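Sorting the odds-and-ends bin: by material or by size?
Posted by b_wasilewska, 19 October 2023

Grey bin, tall slanted walls, small mixed bits. Blue plastic utensil stays along the left side for now.
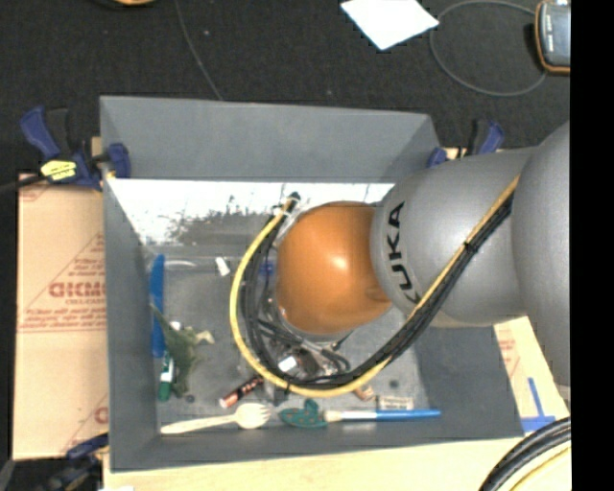
Socorro Sotelo
Material first. Size sorting fails once you have 17 categories and one drawer.

nayara_m
Disagree. I went by size with 5 tubs and retrieval is quicker. Colour is useless either way.

Socorro Sotelo
Quicker until the thin plastic strips end up under everything – mine did in July.

b_wasilewska
Going with material, 6 tubs. Will the Brekmont lids fit Galleo tubs?

nayara_m
No. The rim is a different depth.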